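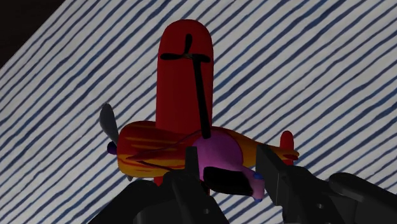
I bought the Ostis folding play table in November, after our old coffee table lost a leg and the kids had nowhere to draw except the kitchen floor. It cost $200 from the Vikolbridge store, plus $18 for delivery, and I put it together myself on a Sunday night. We've used it every day since, mostly for colouring, puzzles and snacks. I keep a white cloth with slanted blue stripes for the top, and a toy airplane with a red wing and flame-like streaks down its body is the sort of thing that ends up on it by lunchtime. The cloth isn't included, by the way. The table comes bare.

Assembly
Four legs, two rails, a top in two halves and a bag of bolts. The instructions are drawings only and mostly clear, apart from step six, where the left and right rails look identical on the page. They aren't. The left one has the latch hole on the inside face. I had to undo mine and start that part again. Allow an hour. The supplied hex key is soft and started to round off before I'd finished, so use your own if you have one.

Size and height
Folded, it slides behind our couch with a bit of room to spare. Open, the top is 54 cm off the floor at the higher setting, which suits my daughter, who is six, on a small chair. My son is three and kneels at the lower setting. Changing between the two means taking out four bolts and putting them back in, so in practice we picked the higher one and he stands.

An adult can sit at it on a floor cushion. Tarık Işık from next door had one of these before us and told me he does his invoices at his. I tried it with a laptop and my knees didn't fit.

The surface
The top is painted a flat grey. Washable marker comes off with a damp cloth. Crayon needs a bit of dish soap. Pencil crayon pressed in hard has left dents you can feel, and I don't expect those to come out. A hot mug left a faint ring in the first week, so now we use coasters or put the cloth down first.

The fold line down the middle is the weak point. When the table is open there is a gap of a couple of millimetres, and beads, crumbs and glitter all find it. I run a butter knife along it every few days. For puzzles you want a board or a thick cloth over the join or the pieces won't lie flat.

Stability
Good when both latches are closed. With only one closed it still stands up, but it sags in the centre when you lean on it, so check both. The feet have felt pads that came off on our carpet within a month. I replaced them with rubber ones from the hardware store and it no longer creeps along the floor.

Compared with the others
I also looked at the Pona, a fixed table with a paper roll at one end. It's sturdier and has no gap, but it doesn't fold and we don't have the space. The Kahraman is cheaper and folds the same way, with plastic latches instead of metal. Rui Carvalho at the Vikolbridge store let me open and close the floor model of both, and one of the Kahraman latches was already cracked.

Warranty is one year on the frame and nothing on the finish.

I'd buy it again for a small living room. If you can leave a table out all the time, get the Pona.

Reviewed Wednesday, February 1, 2023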